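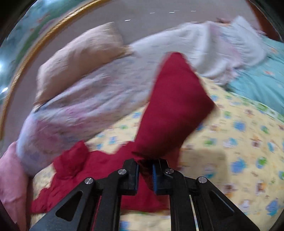
Unit 6: Magnitudes and Star Colors

Reading for this unit: Sotiropoulos, chapter 6, sections on brightness and temperature. Bring the Galar charts to the lab session at Candton.

Apparent magnitude

The magnitude scale runs backward. A star of magnitude 1 looks brighter than a star of magnitude 2, and very bright objects have negative values. A difference of five magnitudes is defined as a brightness ratio of exactly 100, so one magnitude is a ratio of about 2.512.

m1 - m2 = -2.5 log (b1 / b2)

Here b is the amount of light received per unit area. Watch the minus sign. Most of the points lost on last year's problem set were lost there.

The faintest stars most people can see from a dark site are near magnitude 6. From the campus roof the limit is much worse, and the Bamham side of the sky is worse still on account of the road lighting. We will measure the limit ourselves in September.

Absolute magnitude

Apparent magnitude mixes two things, how much light a star gives off and how far away it is. To compare stars fairly we ask how bright each one would look from a distance of 10 parsecs. That value is the absolute magnitude, M.

m - M = 5 log (d) - 5

The distance d must be in parsecs. The quantity m - M is called the distance modulus. This form ignores dust, which dims starlight and makes a star seem farther away than it is.

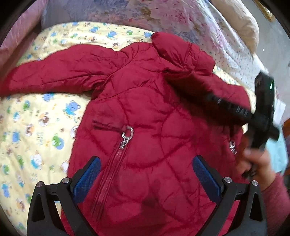 A star at exactly 10 parsecs has a distance modulus of zero. Closer stars have a negative modulus. Check the sign of your answer before you go on to the next step.

Color and temperature

A hotter surface gives off a larger share of its light at short wavelengths. Cool stars look orange or red, and hot stars look white or blue-white. The color index B - V is the blue magnitude minus the visual magnitude, so a red star has a larger B - V than a blue one.

Wien's law gives the wavelength of peak emission for an ideal radiator:

peak wavelength (nm) = 2,900,000 / T

For T = 4000 K the peak is at 725 nm, at the red end of the visible range. Such a star still gives off light at other visible wavelengths — its color to the eye is usually closer to orange.

Problems

1. Two stars differ by 6 magnitudes. Find the ratio of their brightnesses.
2. Find the distance modulus of a star at 31 parsecs, and again at 2000 parsecs.
3. A star has its peak at 500 nm. Estimate its surface temperature.

Show all steps and keep three significant figures.

Notes revised 6/24/25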